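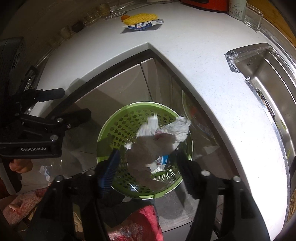 Subject: Re: [harkdale-makers] Laundry grippers – jaw pads and the floppy cloth problem
From: Wilfredo Policarpio
To: Harkdale makers list

Hi all,

Thanks for the quick replies, I wasn't expecting so many of you to have opinions on laundry! I'll take the newest one first.

Mangubat wrote:
> Been following the gripper posts with interest. Couple of things.
> Are you still using the bare jaws for fabric? When I tried picking up
> tea towels with mine they slid straight out as soon as there was any
> weight hanging off them. Also, why start with a full basket? I'd have
> thought one sock on a bench was hard enough.
> And do you hold one gripper or two? I can't see how you'd fold
> anything with one.

Two, one in each hand. You're right that folding is hopeless with a single gripper, and even pulling a shirt out of a heap is far nicer when the other hand can pin down whatever is trying to come along for the ride.

On the jaws – no, not bare any more. There's a blue ribbed pad on the inner edge now and I'm a complete convert. I did 40 pulls from the basket with the smooth jaws and dropped 23 of them, nearly all on the thin cotton stuff. With the ribbed pads, same basket, same pile mixed up again each time, I dropped 6. I got quite giddy about that and made my sister come and watch. She was polite.

The ribs want to run across the direction of pull. I had one pad on the wrong way at first and it was hardly better than the plain jaw, so check that before you blame the pad material.

As for starting with the basket on the floor: it's where our washing lives, so that's what I want the arm to cope with in the end. A sock on a bench is a good test of closing force but it doesn't teach you much about reach. On the floor you're coming in from above and a bit to the side, and the rim gets in the way constantly. The plastic tub with holes in it has its own trap too, as a jaw tip can poke into a hole and hook there. I've done it 2 times and both times dragged the whole basket along the tiles. I'm going to try rounding off the tips a bit and will report back.

White and grey things in one heap are also a proper challenge for the vision side. Where one crumpled item stops and the next starts is hard enough for me to tell. If anyone has tried sorting a pile by edges or folds instead of colour I'd love to hear how you went.

A few other bits while I'm here:

Mounting. Check your bracket screws after every long go. Mine work loose and the first sign is a tiny wobble that I kept putting down to my own wrist.

Handle comfort. Foam makes a huge difference. Whoever suggested it on this list back in April, thank you!

The arm. The Zuvari wrist joint is back together and moving freely, but the Ledeck controller board still drops out when both motors start at once. I think it's my power supply sagging. I have a bigger one on the bench at the Harkdale shed and will swap it over when I'm next in. If anyone has a spare fused lead, please bring it along.

Mangubat, if you want to try a set of pads on your tea towels I can cut you a pair. Send me the length and width of your jaw face in millimetres, and tell me whether the mounting holes go right through. Mine don't, so I've used double-sided tape, and it's held up fine so far.

Cheers,
Wilfredo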